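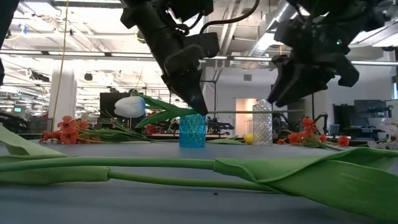 Artificial flowers: one color per vase or mix them?

kinside90
Posted Wednesday, June 9, 2021
I have two glass vases, a blue one with straight sides and a clear one with a diamond pattern that gets narrower at the top. The flowers are a white tulip, coral-orange bunches, a small yellow one and some pale pinkish ones. They are all artificial. Which goes where? The shelf is 30 inches wide and both vases have to stay on it.

Diane Li
White tulip in the blue vase by itself. Coral in the clear one.

foltum
I disagree with Diane. One tulip in a straight vase leans against the side and stays there. Put it in the clear one, where the narrow part will hold it up. Coral goes in the blue.

Diane Li
It leans if you leave the stem straight. Most artificial stems have a wire in them. Bend the bottom inch and it stands fine.

C. Zacharias
Check the stems before you use clear glass. Mine were bright green plastic and looked bad through it – I moved them to a colored vase and kept the clear one for candy.

kinside90
Stems are thin and green. I don't mind seeing them. Can I cut them?

foltum
Yes, with wire cutters. Kitchen scissors will get nicks in them. Cut less than you think you need.

mackenzie_d
I would mix the coral and pink and leave the yellow out. It's too small to go with the rest.

Diane Li
Keep the yellow. Put it low at the front, next to the coral.

kinside90
Going with coral and yellow in the blue, tulip in the clear. The pink can go in the bathroom.

C. Zacharias
Dust them first. It's harder once they are arranged.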